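Slide 6. Finger changes on the Givar hand unit

Time check: five minutes for this section, questions at the end.

The Givar is our hand-held gripper, the one the Derura cell is matched to. Both take the same molded finger, so what I say about seating and inspection applies to either. The finger is soft and it wears. We swap at 1292 cycles, a figure Omar Kassab set in July after going through the wear log. Before that we were changing on sight, and records from two shifts rarely agreed.

Order of work. Power off. Hold the finger low, close to the collar, and draw it straight out. No twisting. Wipe the recess with a dry lint-free cloth. Solvent attacks the new finger at the root, and we lost a batch that way.
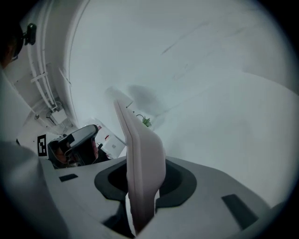
Seating is where most faults start. Push until the narrow part of the base is fully inside the collar, then check the rim all the way round. A finger that sits proud will still grip, but it leans under load and the wrist camera calibration drifts with it. Run your thumbnail down the seam. If it catches, reject the part.

After fitting, close on the Lodhi gauge block 200 times at low force, then re-zero. Skip the re-zero and the first hour of data is offset.

Log the part number and the count in Novelent before the unit goes back on the rack. Over 216 entries so far, all in the same format. Please keep it that way.

Next slide: collar replacement.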